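From: Valquíria Batista
To: endosora-list
Date: October 31, 2021
Subject: Re: [endosora-list] Jostow EP, track 3 level and running order

On the last master, the other list moderator wrote:

> I played the Jostow EP through twice on the Tretow monitors. Track 3
> sounds quieter than the rest. The piano comes in at 40 seconds and
> the voice drops behind it. Also, is the order final? The sleeve text
> lists "Conceição" last and the files have it second.

The sleeve is correct. "Conceição" goes last. The files were numbered from the old session sheet and I have renamed them. Please delete the earlier set so the two do not get mixed.

On track 3, the level is the same as the others when measured over the full song. The problem is the piano. It was recorded with the lid fully open and has too much energy between the low mids and the bottom of the vocal range. I cut 5 dB there on the piano bus only and left the voice alone. The new mix is in the shared folder under the same title with a "b" at the end. 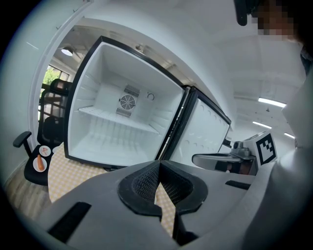

Endosora Circular, no. 422, p. 60

The circular goes out in November and will carry the track list, the writing credits and a short note on the singer. The note currently says she played all the keyboards. She played piano on every song, but the organ on the first and fourth is mine. I would like that corrected before it is set.

Two open points:

The fade on the closing song is nearly 40 seconds long. On the radio copy I would end it on the last chord. The EP can keep the fade.

The gap between the first and second songs is too short. The organ tail is still sounding when the drums enter. I suggest adding two seconds and leaving the other gaps as they are.

Replies to the list, please, so the mastering notes stay in one thread.

V. Batista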